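Pre-season inspection checklist: Bultescombe hut route, guided groups
Inspected 2026-03-04, two days on foot, one morning at the Ikden boat landing

Ratings: OK / Fix before opening / Not acceptable. Comments are mine and the operator has seen them. Where the operator disagreed I have left my wording alone.

1. Trail and signs

1.1 Trailhead board at Bultescombe. OK. Map is legible. The "easy family walk" label is still on it and I still think it's wrong for anyone who doesn't hike much.

1.2 Waymarks, trailhead to upper hut. Fix before opening. The brochure says the route is "fully marked." Past the second stream it isn't. I lost the paint marks twice in clear weather, and I had the map out.

1.3 Fixed cable on the ledge section. Fix before opening. Two anchors turn by hand. I was told they have always done that. I don't find that comforting.

1.4 Footbridge, 2187 m. OK for one person at a time. The sign saying so faces the wrong way for groups coming down.

2. Upper hut

2.1 Sleeping places against number booked. Not acceptable. September bookings already go over what the hut holds. "Someone always cancels" is not a plan.

2.2 Smoke alarms. OK upstairs. The kitchen one had no battery in it.

2.3 Exit from the bunk room. Fix before opening. Window opens fully but there is a boot rack under it. Move the rack.

2.4 Drinking water. Not rated. I asked for the lab result and got a verbal "it's spring water." Send the paper.

3. Rafting day

3.1 Helmets. Fix before opening. Most are sound. Several chin straps are stiff and cracked at the buckle, and these were hanging with the good ones.

3.2 Buoyancy vests, Coppens. OK, with a doubt. The tags are faded and I could not match them to the purchase list. The operator says they are newer than they look – maybe so.

3.3 Throw bags. OK. 80 ft line in each, dry and properly packed.

3.4 River level rule. Not acceptable as written. It says trips run "at the guide's discretion." A guide with a full van and paid customers is under pressure, and a number on a gauge isn't. Pick the number and print it.
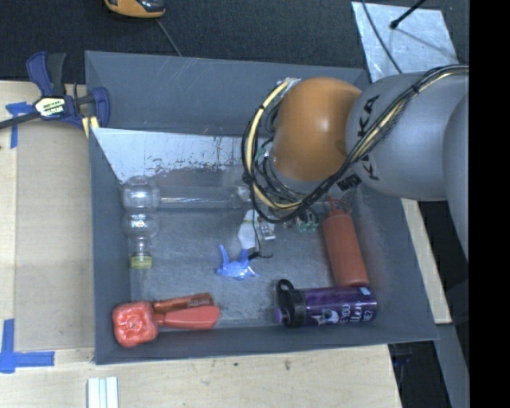

Can a group still go on the river if the gauge at the landing can't be read?
Treat an unreadable gauge as a closed river, and take the group on the valley walk until it can be read again.

3.5 Safety talk in the guests' language. Fix before opening. The talk I sat in on was good, fast, and only in English. Half of last season's guests were not English speakers, by the operator's own account.

4. Transport and communications

4.1 Minibus. OK. Belts work, spare is inflated, first aid kit in date.

4.2 Radios, Pellau handsets. Fix before opening. Claimed to cover the whole route. I had nothing below the ledge and only noise in the gorge. Either add a relay or stop saying "whole route" to customers.

4.3 Emergency card. OK, except that the access road is given as gate 842 and the gate itself carries no number.

Overall: not ready to open. Items 2.1 and 3.4 have to be closed on paper. For 1.3 and 3.1 I want to see the work myself, as last year's list came back with every box ticked and the same straps on the same helmets.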